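Setting up a bin-picking cell on a workshop bench

These notes cover the bin, the clamping and the cable run for the picking cell we put together in the shared workshop at Burkden. They assume the arm is already bolted down and moves under its own controller. Wiring the hand itself is covered on the Rerance page.

Start with the bin. Use one with a low front wall and higher walls on the other sides. The low side gives you access for resetting objects, and the high back wall keeps anything that rolls from leaving the work area. A sloped panel along the base of the back wall is worth fitting, as fingers cannot get behind an object that sits tight in a square corner.

Place the bin so that the wrist reaches all the corners with the elbow still bent. Ours took 3 attempts. Clamp the rim to something that will not shift -- a spring clamp is enough for light contact, but check it after every session. If the bin moves, the taught positions are wrong and must be taught again.

Set the speed limit before the first run. We use 43 per cent of the controller maximum for travel and much less inside the walls.

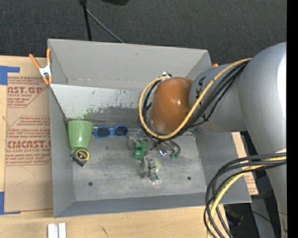 Can the cables be tied straight along the arm?
Only on the links that do not rotate against each other. At the wrist they need a free loop, long enough for the joint to turn to both limits without pulling on the connector.

To size the loop, drive the wrist by hand to each limit and mark the cable where it leaves the last fixed point. Add slack to the longer of the two marks. Then repeat with the arm at its lowest reach, and confirm that the loop clears the bin wall.

For test objects, mix the shapes. A cup, a tape measure and a pair of sunglasses give you a tapered body, a compact solid and something thin with awkward edges. Begin with 4 objects at most and add more once the pick routine runs through without a stop.

Log each pick with the object, the approach angle and the result. At Sturkville they change the fingertips after 700 picks; we inspect ours at the same interval and replace them only if the grip surface is worn.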